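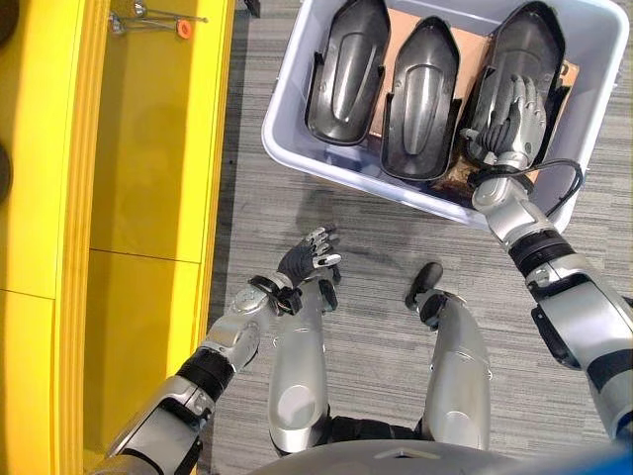 Demetrius Mahmoud

Handling Fault on the Cunavden Line: Frequently Asked Questions

Last updated November 24, 2018

These answers are for staff, visitors and partner sites of the Sangkhawat workshop. They concern the grip fault reported on the Cunavden humanoid units during bin handling work with black molded shells.

What happened?

During a bin transfer, the right hand of a Cunavden unit released its hold while the left hand kept its own. The bin tipped and the shells fell to the floor. The unit did not detect the loss and continued its motion with one hand until the operator pressed the stop button.

Was anyone hurt?

No. The operator was standing outside the marked work area. Two shells were scratched and were withdrawn from use.

What caused the fault?

The right hand reported a closed grip when its fingers had already begun to open. The cause was traced to a worn connector on the cable at the right wrist. When the arm turned outward, the connector lost contact for a moment, and the controller kept using the last good reading. The controller should have treated the missing reading as an error. It did not, and that is a defect in our software as well as in the part.

How often did it occur?

The engineering team repeated the transfer 300 times on the affected unit with the original cable in place. The false reading appeared in 49 of those runs. Most of them did not end in a dropped bin, which explains why the fault went unreported through June.

Which units are affected?

Five units carry the same wrist connector. All were taken out of service on the day of the report. Units fitted with the later Erkach wrist are not affected.

What has been changed?

The connectors have been replaced and the cables given more slack at the wrist. The controller now stops both arms when a grip reading is missing or out of date. Lifting may start only after each hand has confirmed its hold on the rim of the bin.
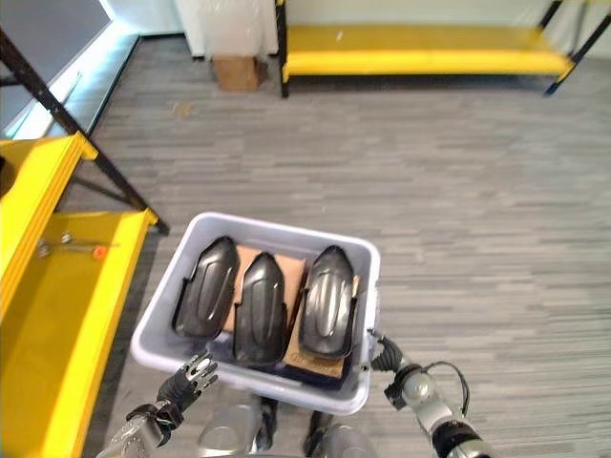
A failed confirmation holds the unit in place with the bin on the floor. The operator must then clear the fault by hand. Automatic retries have been turned off for this task.

May I reach into the bin while the unit is paused?

No. A paused unit still has power in its arms and hands. Press the stop button, wait for the status light to turn red, and only then approach.

What should I do with a part that has been dropped?

Place it in the container marked Broken, even if no damage can be seen, and record it on the shift sheet. Dropped shells may not be returned to the bin.

When will the units return to normal service?

Two units have been cleared for supervised work. The remaining units will be released one at a time after inspection. Requests for the full fault report may be made in writing to the Sangkhawat safety office.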